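Sticky patches on a wooden table after oiling, sand it all off or wait?

Asked in Home & DIY > Furniture
896 views, 3 answers

I oiled our kitchen table on Sunday with a tin of Grendik hard oil and it is still tacky. Not all over. There are three or four patches, mostly at the end where my father-in-law sits, and he has already left a newspaper on one of them. You can now read part of the football results in the varnish. Sorry, oil.

The tin says two thin coats, 10 hours apart. I did one coat in the morning and one before bed, and I may have interpreted "thin" generously. The table is a pale wood, came from Gosside years ago, and had been sanded with 120 and then 180 before I started. Window open most of the time.

Do I leave it alone, wipe it with something, or take the whole lot back to bare wood and pretend none of this happened?

radiator_key

ANSWER (accepted, 13 votes)

Don't sand it yet. Soft oil clogs the paper in about a minute and you end up polishing the table with a small grey pancake.

What you have is too much oil sitting on top of the wood with nowhere to go. Get some white spirit and a lint-free rag (old pillowcase, not a towel) and rub the tacky bits firmly along the grain. Change to a clean bit of rag often. You'll feel it start to drag and then let go. Wipe the whole top over lightly afterwards, or you'll have dull islands where the patches were.
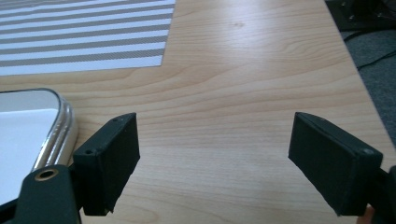 Then leave it for two full days, and I mean with nothing on it. No fruit bowl, no post, no father-in-law. If it still feels grabby after that, do the same again. Once it's properly hard, go over it with a 320 pad and put on one more coat, and wipe off everything you can after 15 minutes. It should look as though you've wasted your time. That's the right amount.

Lay the oily rags flat outside to dry, or drown them in a bucket. Screwed up in a bin they can catch fire by themselves, and then the table will be the least of it.

For the newsprint, try the white spirit first. If it has gone in, a very light local sand once everything has cured.

Shih-chieh Ho

Comment from radiator_key: Did this last night. Two pillowcases. Most of it came up and the league table is now illegible below sixth place. Will report back.

ANSWER (4 votes)

Agree with the above, only I'd warm the room up as well. Oil hates a cold kitchen. I did a worktop in May with the back door open and it took over a week. A fan across the surface helps more than the heating does.

Also stir the tin next time. Right to the bottom. People shake it and think that counts.

billhook

ANSWER (0 votes)

Should have used Radu wax. Never had a problem with it. We have it on everything, including the stairs, which I would not do again.

dunlin44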